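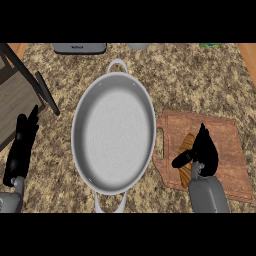

Yichen Ding put it to us early on that a two-armed cell ought to be serviced as two machines that happen to share a counter, and we have come around to that view, though it took us a good while and a fair amount of rework to get there.

Figure 1. The simulated kitchen cell, with the right gripper over the bread on the cutting board and the left gripper open beside the roasting pan.

4.2 Setting up and looking after the cell

We are fond of the Plemdale cell, and we would like other groups to have an easier time with it than we did, so we set down the upkeep in some detail. The simulated copy in Figure 1 is where every change is tried first. Each arm has its own calibration file, its own joint limits and its own log, and we load the left one before the right, mostly out of habit by now. After every 24 hours of simulated running we send both arms to their home pose and compare the wrist readings with the stored ones. If either wrist is out by more than our limit, that arm alone is calibrated again and the other is left in peace.

The grippers ask for more patience. A finger closing on a loaf of bread needs a much softer contact setting than one closing on the handle of a pan, and our first release (the one we called Welbridge) used a single setting for both — a choice we regretted for most of February. Of the 2836 episodes we ran with it, nearly 2000 had to be run again once the settings were split by object. The current release keeps nine contact settings in a plain table that anyone in the group can open and edit, and we ask kindly that edits be made with both arms parked.

Collision shapes are checked last. We bring each gripper slowly toward the counter, then toward the board, and watch the contact log — a dull half hour, but it has saved us many longer ones.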